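How do you stop a shared snack tray ending up in with the stationery? 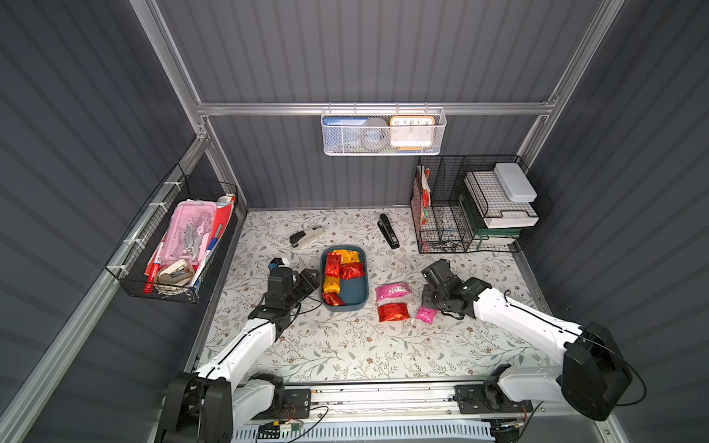 The tray on the leafy cover, with the staplers behind it

Bereket Admasu
Hello all, hoping some tidy soul can help. We keep a teal tray for snack packets at our craft club in Binilstead, and it lives on the same table as the staplers. I've got a mesh basket on the left wall for the pencil case and the tape dispenser, another hanging at the back with the alarm clock in it, and a file tray in the corner, so you'd think there was a home for everything! Even so, by Wednesday teatime there are packets lying beside the tray and I'm forever shuffling things along to get at a stapler. Would you move the snacks or the stationery?

Ozan Ekinci
Move the staplers, I'd say. You've already got a small one up in the left basket with the tape, so the habit is halfway there. I'd hang a third basket just for the two on the table (mine cost 8 pounds and has lasted years, bless it). Then give the tray the whole middle, and pop the stray pink packets into that gap at the lower right.

Grudstead78
bigger tray

Prenar
We had the same bother. I'd leave the staplers be and keep spare packets in a lidded box, topping up the tray when it gets low. Wipe-clean cover is a must too, crumbs get everywhere.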